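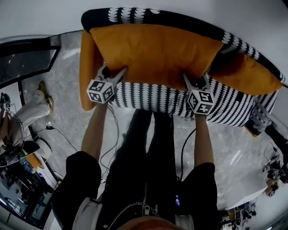

Viltoria Under 15s bring the Pondeck Shield home!

What a weekend! I've been helping out with girls' football at Viltoria for 12 years and I don't think I've ever shouted myself so hoarse. We went to Premow with a squad missing both regular full backs, and we came away with the shield (and a lot of muddy kit for me to wash).

The group games went our way, a bit scrappy at times, but the semi-final was the one everyone will remember. We were a goal down at half-time against Popescu Rovers, a really good passing side, and then scored 4 in the second half. Four! The last came from a corner we'd practised in September and never once got right in training.

The final was much tighter. It stayed goalless until our captain won the ball near halfway and just kept running – 1-0, and the longest last 8 minutes of my life.

Thank you to the parents who drove, to Premow for looking after us so well, and to the 50 or more who stood on the touchline in that wind. 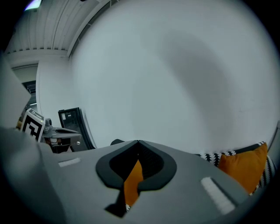

Come and join us

We've got room for new players in the Under 13s and Under 15s, and you don't need to have played before. Training starts at 6pm at the Viltoria ground. Just turn up with boots and shin pads and ask for me!

Mitra Nouri
Team manager, Viltoria Girls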